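Re: [clunia-list] Oilcloth or cotton for the hall tables?

On the November thread, someone wrote:

> We have 440 dollars left in the kitchen budget and the hall tables
> look terrible. Has anyone priced oilcloth by the metre? Plimex has
> a wipe-down one but I don't know how it holds up. Cotton is cheaper
> but then somebody has to wash it.

We went through this at the Robichaud Street hall two years ago, so I can give you our numbers.

The Plimex came to 319 dollars for enough to do the long tables, delivered. It wipes clean and the colour has held. The trouble is the corners. Ours were folded for storage and every fold has turned into a crack. If you buy it, ask for the cardboard tube and keep the cloth rolled. Don't put a hot teapot straight on it either.

Cotton cost us less up front. We bought a bolt end from Jurutau and hemmed it ourselves over two evenings. Wash it before you cut it - ours shrank a good five centimetres in the length and the first two cloths no longer cover the ends of the tables.

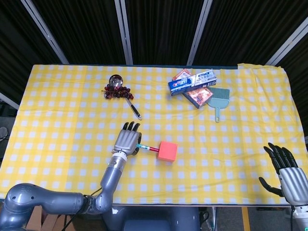

As for laundry, we do a cold wash, no softener, and hang them on the line while they're still heavy so the weight pulls most of the creases out. Curry stains need a soak overnight. Beetroot we have given up on. A check hides more than a plain colour does, and it gives you a straight line to cut along.

If it were my 440 I would put oilcloth on the two serving tables and cotton everywhere else. Serving tables get the spills, and people sitting down to eat seem to prefer fabric. You would also have enough left for clips, which you'll want if you ever set up outside.

One more thing on measuring. Our trestles are sold as the same model but the older ones are wider by a hand. Measure each one and write the size on the underside in marker. Allow 20 cm of drop on each side, more if you store boxes underneath and want them out of sight.

I have two metres of the Plimex left over if you want to test it before ordering. Reply off-list and I'll post it.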